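How a Pair of Hand-Held Grippers Works

Dimix makes a learning kit for schools and clubs. The kit has two grippers, and a person holds one in each hand. A gripper is a tool with two jaws that can pinch an object, much as your finger and thumb do.

Most robots that pick things up need to be shown how. With the Dimix kit, a person does a small job using the grippers, and the kit records each movement. A robot can then practice from those records. One job may need to be shown many times – a starter lesson asks for 20 turns.

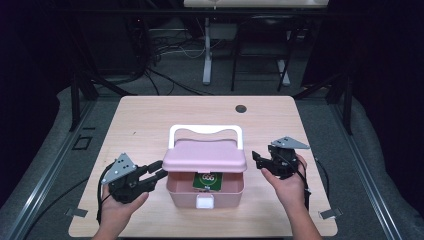
Two hand-held grippers beside a small pink storage box with its lid open.

Opening a box seems simple to you. Your fingers feel the edge of the lid, and your eyes tell you where the handle is. A robot has to learn where to place its jaws and how hard to press. If it presses too hard, the box may slide away. If it presses too lightly, the lid will stay shut.

What comes with the kit?

The kit includes two grippers, their cables and a guide with 6 lessons. It costs $299. Schools may also borrow one from the Garport Learning Center for a month at no charge.

Who may use it?

Children may use the grippers when an adult is present. Keep fingers away from the jaws, and keep cables clear of your feet.

Teachers may write to Llinos Kneath at the Center to reserve a kit. Please give the name of your school and the number of students in the class.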